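Stovham lab to delay second arm, put money into grippers and spares

The automation lab at Stovham will not buy a second robot arm in the coming budget year. Planning lead Iida Rautiainen told staff on Sunday that the equipment money will go to replacement fingertips, a spare gripper and a new set of tagged work pieces for the existing assembly cell.

The decision follows a review of three quotes. Nadormont, which supplied the current cell, offered a second arm with controller and mounting hardware. Two other bids covered the arm only and left cabling, guarding and setup to the buyer. Rautiainen said the bids could not be compared line by line, and that the lab would ask for them again in January with a fixed parts list.

Downtime was the larger factor. According to figures kept by technician Teguh Sutanto, the cell lost 1319 minutes last quarter to stoppages. Worn fingertip pads and loose cable connections accounted for most of that time. The lab holds one gripper and no spare, so any repair stops all work on the cell.

"A second arm with the same gripper problem is two arms waiting for parts," said Sutanto.

The approved list includes 30 pairs of fingertip pads, one complete gripper, and a stock of cables and connectors. The pads are rated by the supplier for 3000 grasps, although Sutanto's log shows the lab changing them at nearly 700. The shorter interval will be used for planning until the cause is known. Faizal Ginting is testing two harder pad materials and expects to report before the order is placed.

Trays and blocks for the assembly tasks will be made in-house. Each piece carries a printed square tag that the vision software uses to find its position, and the tags have to be replaced when they scratch or lift. Nabila Nair, who maintains the task sets, has asked for a separate budget line for them – they are now charged to general supplies.
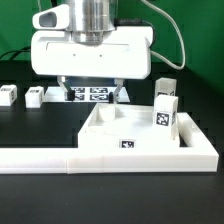 The assembly cell at Stovham, with the gripper above the tagged work pieces and tray.

Floor space for a second arm will stay reserved. Rautiainen said the power supply on that side of the lab is adequate, but the air line is not, and a quote for extending it has been requested from Lubis.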